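Plastic Hand Tools and Handles
Gallery 2: Blue

Gallery home | Metal | Wood | Plastic | Loans and visits

This page covers the blue part of the plastic shelf at the Leinonen tool room. The pieces are ordinary household and workshop things, most of them cheap when new. Each has a line or two on use and wear.

Molded blue plastic, thick at one end and slender at the other.

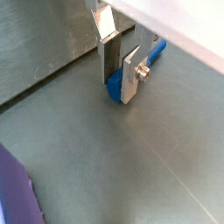
Scrapers

Wide scraper, blue, with a straight edge. Used for wallpaper paste and later for ice. One corner is worn round and the other is still square.

Narrow scraper from the same mold family. The grip has a hanging hole that was drilled by hand, a little off center.

Pan scraper without a handle. It fits in the palm and has a different curve on each corner. Came in with a box of kitchen things from Alari.

Brushes

Dish brush, blue handle, white bristles. The bristles lean to the left from years of use by a right-handed person.

Bottle brush with a twisted wire stem. Only the last inch of the grip is plastic. The wire has been straightened more than once.

Grout brush, short and stiff. The name Gillivau is molded into the back. We have not found a catalog that lists it.

Openers and Keys

Jar opener with a rubber strap. The strap is a replacement, cut from a bicycle tube, and it still grips well.

Radiator key with a blue plastic head and a brass socket. The head has a crack on one side that was glued before it reached us.

Can piercer, Votari. The plastic has faded on the side that faced a window, and the underside keeps the first color.

Scoops and Spoons

Flour scoop, half cup. Scratches inside the bowl run in one direction, from being leveled with a knife.

Measuring spoon, one tablespoon, from a set of four. The ring and the other three are missing.

Garden scoop with a ribbed grip. Soil stains in the ribs did not come out with soap, and we left them.

Loose Handles

File handle, size large. The hole has been packed with a matchstick to keep the file tight.

Drawer pull with both screws. Removed from a kitchen in September when the cabinets were replaced.

Bucket grip, split lengthwise so that it snaps over the wire. It has opened up with age and no longer holds on its own.

Notes on the Collection

The tool room has 2,590 pieces on its list. Of these, 805 are plastic, and 48 of the plastic pieces are blue. The page is updated when new photos are ready.

Colors can look different from one screen to another. The blues on the shelf run from pale sky to nearly navy, and royal blue is the most common.

Plastic pieces are washed in lukewarm water with dish soap and dried on a towel. We do not polish them or use solvents. Old glue stays where it is unless it is coming off by itself.

If you have a handle or tool that belongs with these, send a note with its length and any lettering on it. Broken pieces are welcome. Please do not mail anything before you hear from us.

Previous: Plastic, red
Next: Plastic, green and yellow
Back to top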